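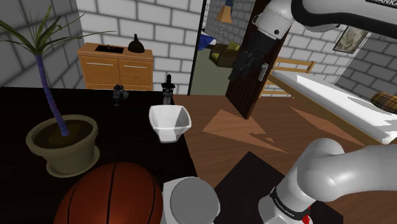 4. Setting up the door task in the Teko room

Righto, by now you should have the club's Pearce build installed and the bedroom scene loading. I do my set-up in this order:

1. Open the scene list and pick Teko, then set the seed to 943. We all use the same one so our scores can be compared.
2. Set the step limit to 900.
3. Press Reset and let the arm settle before you touch the controls.
4. Jog down to the door handle nice and slowly, gripper open.

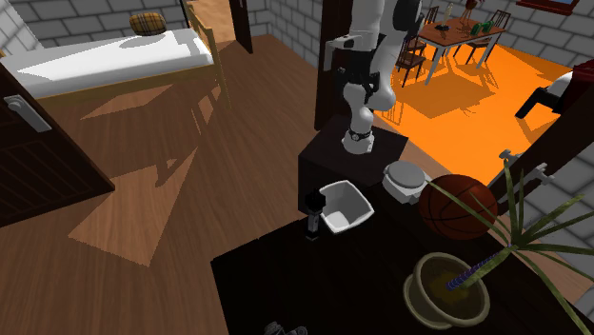 5. Save your start pose as Rarine_start. Please don't save over mine!
6. Run six attempts and export the log.

Note: switch the camera view whenever you like, it won't change your score.

Caution: don't drag the table or the furniture with the mouse. I did it once, and the physics went so haywire I had to reload the lot (there goes my evening). If yours does the same, close Brarov first, then go back to step 1.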